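Brastine Teach Kit
Set-Up and Recording Guide

Section 4: Recording a Task by Demonstration

4.1 Before you start

This section covers recording a task with a person doing the work by hand while wearing the head unit. If you are driving the arms from the Larden remote station, read 4.1 through 4.3 and then go to Section 5.

You will need:

Head unit, charged, with strap
Base station, powered on and joined to the local network
Start/stop pedal or wrist button
The task sheet for the job you are recording
All tools and materials the task sheet calls for

The base station holds 348 minutes of recording at the standard setting. Check the Free Space line on the main page before each session. When the line turns yellow, finish the current episode and transfer your files (see 4.7).

4.2 Fitting the head unit

1. Loosen the rear strap fully and set the unit on your forehead with the lens facing forward.

2. Tighten the rear strap until the unit stays put when you nod. It should be snug but should not leave a mark.

3. Put on the top strap if you will be bending over for long stretches, as in floor-level picking or parcel work.

4. Run the cable down your back and clip it to your belt or waistband. Leave enough slack to turn your head both ways.

5. On the base station, open View and look at your hands as you would while working. Tilt the lens down until both hands stay in view from waist height to full reach.

Note: Most people set the lens too high the first time. If your hands drop out of view when you look at the item you are holding, tilt the lens down one more click and check again.

CAUTION: Do not wear the head unit on a ladder, on stairs, or near moving vehicles. The unit blocks part of your upper field of view.

4.3 Setting the episode type

1. On the main page, select New Task.

2. Type the task name exactly as it appears on the task sheet. The name is used for the folder and cannot be changed after the first episode is saved.

3. Choose Hand, Remote, or Mixed. Hand is for a person using their own hands. Remote is for a person driving the arms. Mixed is for jobs where the two take turns.

4. Set the step limit. The default is 2496 steps, after which the episode stops and saves by itself. Long sorting jobs may need a higher limit.

5. Press Save. The light on the head unit changes from white to blue.

If the light stays white, the base station has not found the unit. Unplug the cable at the base station end, wait until the light goes out, and plug it back in. If this fails twice, see error 309 in Section 9.

4.4 Recording

1. Stand where you will do the work. Keep both hands open and still until you hear the first tone.

2. Press the pedal once. A second tone means recording has started.

3. Do the task at a normal working pace. Do not slow down for the recording, and do not exaggerate your movements.

4. Look at what your hands are doing. The head unit records where your head points, so a glance at a wall clock will show up as a wall clock.

5. When the task is finished, open both hands, hold still, and press the pedal again.

6. The base station asks Keep, Discard, or Flag. Choose Flag if the task was completed but something unusual came up, such as a dropped item that you picked up and used.

Record six episodes before changing anything in the layout. Then move the materials as described on the task sheet and record the next set. Episodes with the same layout should be kept in the same set number.

Note: Talking does not affect the recording. The head unit has no microphone.

4.5 Two-handed tasks with a held tool

Many jobs use one hand to hold the item and the other to hold a tool. Scanning parcels is the most common one, and the Saavedra training policy comes set up for it.

1. Decide which hand holds the item and which holds the tool, and enter this under Hands. Keep to it for the whole set. If you are left-handed, make a separate set.

2. Pick up the tool before you press the pedal, unless the task sheet says the pickup is part of the task.

3. Bring the item up to where you can read the label, and turn the label toward the tool. Try not to cover the barcode with your fingers.

4. Hold the item steady while the tool is working. Wait for the tool's own signal before you move on.

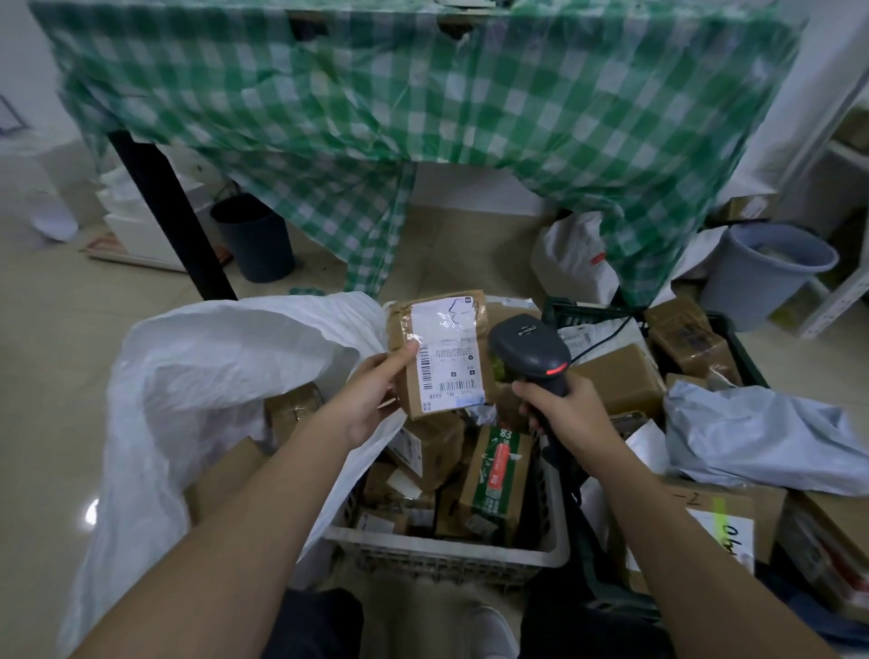 5. Place the item where the task sheet says. Do not toss it, even if that is how the job is normally done at your site. A toss is hard to copy and most sets that include one have to be recorded again.

6. Go on to the next item without putting the tool down.

Corded tools can be used. Route the cord to the side of the hand that holds the tool, and check that it does not catch on a crate or box when you reach across. If it catches during an episode, free it with the other hand and choose Flag at the end.

Mixed materials are fine. Boxes, padded bags and soft mailers can go in the same set as long as the task sheet lists them. Soft items usually need two or three extra episodes.

CAUTION: Do not look into the light window of a barcode scanner or point it at another person's eyes.

CAUTION: Labels may show names and addresses. Before you share a set outside your site, turn on Label Blur under Export.

4.6 Checking an episode

1. Open Review and pick the episode.

2. Play it at double speed. Both hands should be in view whenever they are touching something.

3. Check the Tracking bar under the video. Green is good. Short red gaps are acceptable. If more than a quarter of the bar is red, discard the episode.

4. Mark the start and end of each item if the task sheet asks for it.

4.7 Transferring files

1. Connect the base station to the training computer with the supplied cable.

2. Select Transfer, then the task name. Do not unplug the cable while the bar is moving.

3. When Done appears, open Sudberg Viewer on the training computer and confirm that the number of episodes matches the base station.

4. Delete the files from the base station only after you have confirmed the count.

Guide revision: December 2019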